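Dirkwood Makers Board > Arms and Automation > Teaching by hand

Thread: Handover demos - hand guiding or remote?

gluegun_papa
Posts: 412
Feb 6, 2020

Okay so I've been at this for most of the winter and I need other people's opinions before I redo everything. The job is simple on paper. Person at a desk, arm beside the desk, a soft bag has to change hands, and cardboard trays with slots are on the desk too. I want the arm to learn the handover part from demos.

I started in December with hand guiding (grab the wrist, switch it to floppy mode, drag it through). Did 19 of those. Then I moved to remote control with the little handheld leader arm from Grolline and did eight more. The remote ones look way smoother on the plots but the arm does this weird pause right before it gets to the person. The hand guided ones don't pause at all, they just wobble like crazy.

Which set would you keep? I can't mix them, I tried, it learned the wobble AND the pause.

slotcar_sue
Keep the remote ones. When you drag the arm around, your own body is standing in the spot where the camera wants to look, so half your demos have an elbow in them that won't be there later. We had this at Dantas with a sorting job and ended up tossing the whole hand guided batch.

The pause is you, by the way. You're waiting to see if the other person is ready. Everybody does it!

torque_wrench_tim
Disagree with Sue, sorry. For a handover the feel is the whole thing. With a remote you can't tell when the other guy has started pulling, so you hang on too long and the arm learns to play tug of war. Dragging it by the wrist, I can feel the bag go and I let go right then. Wobble can be filtered. Bad timing can't.

slotcar_sue
You can filter it until the path cuts the corner off a tray, sure :)

pennyloafer
Can I ask what the person on the other side is doing? I've only done pick and place with nobody in it, and I'm trying to picture how close their hands get. Our arm at Hitent has a fence, so this is all new to me.

gluegun_papa
Pretty close. Hands right next to the gripper, same height off the desk, both forearms out on the table. Easier to just look:

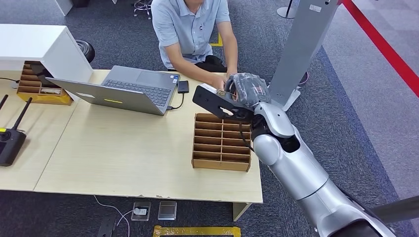

Stuff I'd change about the desk

1. The tray under the gripper. It's the empty one and it sits straight below the handover spot, so any dip on the way in and you're into cardboard. I want it a hand's width closer to the front edge.

2. The cable hanging off the gripper. It droops over the edge of that same tray. I want it tied up along the forearm before I record anything else.

3. Laptop and that little black thing plugged into it. The cable loops around between the two and I don't love having it on the side the arm comes from.

pennyloafer
Oh wow, okay, that IS close. Thank you. I think I'd pause too.

torque_wrench_tim
See, look at where his hands are. He's leaning in to meet it. If you teach with the remote and stop short, people will lean in every time and then the arm learns that people come to it. I'd want the arm to do the last bit of reaching.

slotcar_sue
Or maybe he just leans on desks, Tim. It's one picture.

But okay, I'll give you half of that. Could you do remote for the approach and hand guide only the release? Split it into 2 skills and train them apart. The approach doesn't care about feel and the release is short enough that the wobble won't matter much.

gluegun_papa
Huh. I hadn't thought of splitting it. The logger saves one file per demo, so I'd have to cut them by hand or press a key at the switch. Anyone done the key thing? My worry is that going from remote to floppy mode makes the arm sag a little, and it's holding the bag right over that tray.

torque_wrench_tim
It'll sag if your payload number is wrong. Weigh the bag, type it in, try it with the gripper closed on the bag and the tray out of the way. Mine dropped a finger's width until I fixed the number and now it barely moves.

quietlathe
Foot pedal for the switch, not a key. You need one hand on the wrist before it goes floppy and the other on the leader arm, and then you've got nothing left to press with. Any cheap USB pedal that types a letter will do.

gluegun_papa
Pedal it is. I've got one from an old transcription kit in a drawer somewhere. Moving the tray and tying up the cable first, then I'll do a few split ones and post the plots, wobble and all.

slotcar_sue
Post the pause too. I want to see if it goes away.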